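ロボット研究会 前期活動報告
シミュレーション上のアームで食器をつかむ「Skereck」班

はじめに

私たちの班は、この前期いっぱいを使って、仮想の部屋に置いたロボットアームで食器を扱う課題に取り組みました。班の名前はSkereck、使った制御プログラムは先輩から引き継いだOrixです。実機のアームに触れるのは後期からと決まっていたので、それまでにシミュレーションの中でできることを全部やってしまおう、というのが出発点でした。正直なところ、4月の時点では3人とも逆運動学という言葉すらあやしかったのですが、8月にはつかみ方の候補を自分たちで設計して比べられるところまで来ました。これがとにかく楽しかったです!

課題の決め方

最初は積み木をつかむつもりでした。ところが積み木はOrixの初期設定のままでもかなりうまくいってしまい、班会議で「もっと困るものをつかもう」という話になりました。候補に挙がったのはコップ、鍵、スマートフォン、そしてボウルです。鍵は薄すぎて指が机に当たりそうなので見送り。ボウルは外側から全体をはさむには大きすぎ、つかむなら縁しかありません。縁は薄くて曲がっています。つまり手先の位置だけでなく、向きまで合わせないといけないわけで、勉強にはうってつけでした。

縁をはさむ姿勢

指の一本をボウルの内側に、もう一本を外側に入れ、縁がすき間の真ん中に来るようにします。言葉にすると簡単ですが、指を開く方向を縁の接線に対して直角にそろえる計算でだいぶ苦労しました。はじめに書いた式では角度の符号が逆で、アームが毎回ボウルの反対側へ回り込もうとしていました。原因が分かるまで放課後を何日も使っています(今なら5分で気づけると思います)。

手先側の視点で見ると、ねらっている位置関係がよく分かります。指は開いたままで、縁が二本の間を通っています。
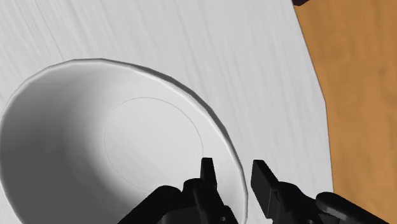 Malcolm Blackburnからは中間発表のあとに、縁のどこをつかむかを毎回同じにしているなら、それは縁のつかみ方ではなく一つの点を覚えさせただけではないか、という意見をもらいました。ボウルを回しても形は変わらないのだから、アームにとって楽な側を自分で選ばせたほうがいい、とも言われました。

これは痛いところを突かれました。当時のプログラムは、ボウルの中心から見て決まった方角の縁だけをねらっていたのです。そこで縁に沿って11か所の候補点を置き、それぞれについて手首の回転量と机までの余裕を計算して、点数のいちばん高い場所を選ぶように書き直しました。点数のつけ方を考える作業がまた面白くて、班の中で意見が割れ、黒板が式で埋まりました。私は手首の回転をなるべく小さくしたい派、Ha-neul Minは机から離れることを優先したい派です。最終的には両方に重みをつけて足し合わせる形に落ち着いています。

実験の結果

ボウルの位置を少しずつ変えながら、225回の試行を行いました。縁をはさんで持ち上げ、そのまま保てたものを成功と数えると、成功は194回です。書き直す前の版では、ボウルがアームから遠いだけで手が届かずに止まることが多かったので、この数字が画面に出たときは全員で声を上げてしまいました。

失敗した31回の記録も読み直しました。目立ったのは次の二つの型です。
・降りていく途中で内側の指がボウルの底に触れ、ボウルがずれる
・指を閉じるのが早すぎて、縁の上端だけをはさんで滑る
前者は下げる深さを浅くすれば減りますが、浅くしすぎると後者が増えます。この兼ね合いは前期のうちに解決できませんでした。後期の最初の宿題です。

なお、記録した軌道のデータは調整中のものも含めて1,827本になりました。ファイル名の付け方を決めずに始めたせいで、整理にまる二日かかっています。来年の班には、最初の日に命名規則を決めることを強くすすめます。

机の上のほかの物

実際の机にはたいていボウル以外の物も載っています。そこで、丸い机の上にスマートフォンと鍵も置いた配置を用意しました。アームは机の右にある台座に立っていて、机との間のすき間を越えて手を伸ばします。台座の位置を決めたのはHa-neul Minで、机に近づけすぎると肘が窮屈になり、遠ざけると奥まで届かなくなるため、何度も置き直していました。
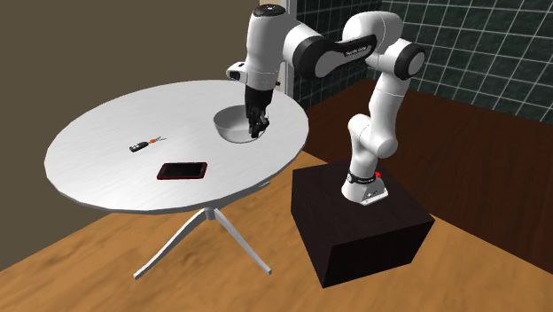 図2 ボウルの上でグリッパを真下に向けた姿勢。手前にスマートフォン、その左上に鍵。

ほかの物を避ける処理は、まだとても素朴です。手先が横に動く間は決まった高さより下に降りない、という規則だけで済ませています。それでも規則を入れる前は横移動の途中で鍵を引っかける軌道が出ていたので、たった一行の条件でここまで落ち着くのかと驚きました。次は、持ち上げたボウルの大きさも含めて通り道を考えられるようにしたいです。手先だけが避けても、ボウルがスマートフォンにぶつかっては意味がありません。

後期に向けて

後期は実機での確認に入ります。シミュレーションの中のボウルは位置が正確に分かっていますが、実機ではカメラから推定するしかありません。位置の誤差がどのくらいまでなら縁をはさめるのか、まず仮想の部屋でわざと誤差を加えて調べておく予定です。位置推定にはAnnamalai班が作っている認識プログラムを使わせてもらえることになりました。

それから、ボウルを机に戻す動作も作ります。前期は持ち上げたところで試行を打ち切っていたので、そっと置くほうはまだ手つかずです。プログラムと候補点の点数表は部室の共有フォルダに入れてあります。重みの値をいじるだけでも動きがはっきり変わるので、興味のある人はぜひ触ってみてください。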